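About Stoven

Stoven is a family-run bedding and table linen business in Dosadholm. We sell sheets, pillowcases, duvet covers and tablecloths in cotton and linen, by mail and from one shop on Alincombe Road. The shop is at number 17, next to the post office.

We started with a market table and a stack of plain white flat sheets. Customers kept asking for the same sheet in a deeper size, so we had a batch made, and that batch sold out in April of our first year. The deep fitted sheet is still the item we sell most.

What we make

Our range is small. We keep a core line of plain colors in stock all year and add printed cottons when we find a pattern we like. The prints are mostly fruit, leaves and garden flowers on a white or cream ground. Every print is sold as a sheet, a pillowcase and cloth by the yard, so you can match a bed to a set of curtains if you want to. 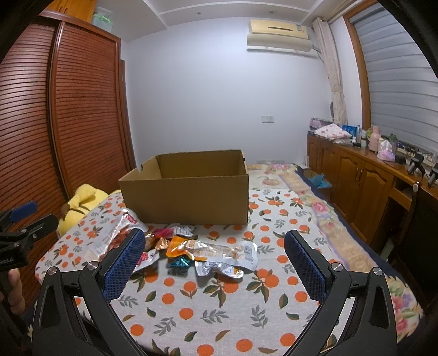 Orange fruit and green leaves on a white sheet.

The sewing is done in our own workroom behind the shop. We cut to order for odd sizes, including bunks, cots, boat berths and older beds that don't match anything sold today. Send us the length, width and depth of the mattress. A custom sheet takes longer than a stock one, and we will give you a date before you pay.

Our cloth

Most of our cotton comes through Grímsdóttir, a small importer we have bought from since the market days. We wash a test piece from each new bolt before we cut it. If it shrinks more than we allow, the bolt goes back. Hems are double turned and corners are reinforced — that is where sheets usually wear out first.

We do not quote thread counts on our labels. We found that customers compared the numbers and then bought the wrong weight for the way they sleep. If you want to know how a cloth feels, ask for a swatch card. Swatches are free and you don't need to return them.

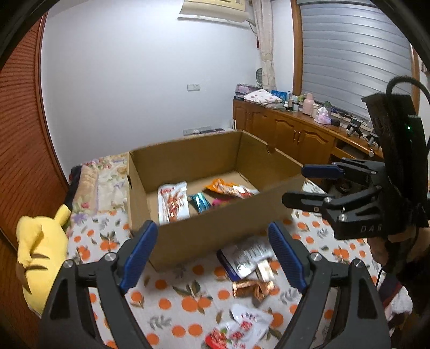
Words by the Stoven shop team
Updated 8/19/23

Orders and returns

We pack 3000 orders a year from the back of the shop. Stock items leave within two working days. You can return an unwashed stock item within a month for a refund or an exchange. Custom sizes can't be returned unless we made a mistake in the cutting, in which case we will make it again at our cost.

Repairs

Bring back any Stoven sheet with a torn hem or a tired elastic and we will fix it for a flat fee. We repaired 725 pieces last year, mostly fitted sheets. Please wash them first. Remnants too small for a pillowcase are sold by weight from the bin near the door.

Visiting

The shop is open in the mornings and early afternoons. Parking is behind the building, and there is one step at the front entrance. If you need the side door, ring the bell and we will open it.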